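Wijaya Home Notes
@wijaya_homenotes
August 13, 2019

1/ I moved to Susuddale in March and since then I learn many things about tablecloths. I did not plan this. My apartment came with a very big table and I had no cloth which fits. So, a small thread for people who also sew a little.

2/ First, measure the table and not the old cloth. My old one had become shorter from washing, and I copied its size. The new one was short too. I was angry for one evening.

3/ For the drop (the part which hangs down) I like 36 cm. With 44 cm it lies on the knees of the guests and they pull it when they stand up.

4/ Patterns. A thin black grid on white is very useful for a beginner, because you can cut along the line and it will be straight. With fruit motifs you have no such help. I use chalk and a long ruler, and I go slowly. 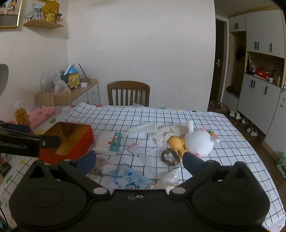
5/ Two layers. My grandmother always put one cloth under the other and I thought it was only for beauty. But the lower one keeps the upper one from sliding, if it is cotton. If it is the shiny kind, both will slide together.

6/ Washing before cutting: yes, please. I bought fabric from Flemura, the shop near the bus station, and it became nearly 44 mm shorter on each meter. The seller told me this is normal. Maybe it is, but I would like to hear it before I pay.

7/ Corners. I tried the folded corner from the Tarno pattern booklet, page 36, four times. The drawing is difficult to understand. What helped me: iron both folds first, open them again, then cut the small triangle. Do not cut before ironing.

8/ A question I receive often is whether one should iron the whole cloth. I iron only the middle, on the table, with a towel under it. The sides become flat alone after a day or two.

9/ Grid or fruit on top? I asked my sister and she says fruit, always fruit. I like the grid for every day, it makes the room calm.
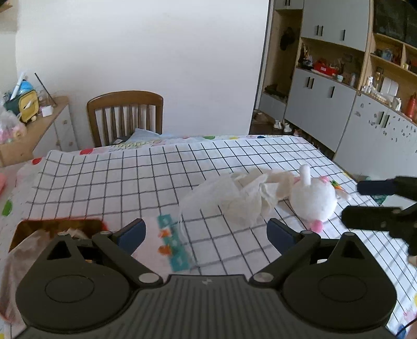 White cloth with the thin black grid.

10/ Next time I will write about napkins. If you know a good way to remove beet juice from white cotton, please write it under this post. I have tried salt and lemon already.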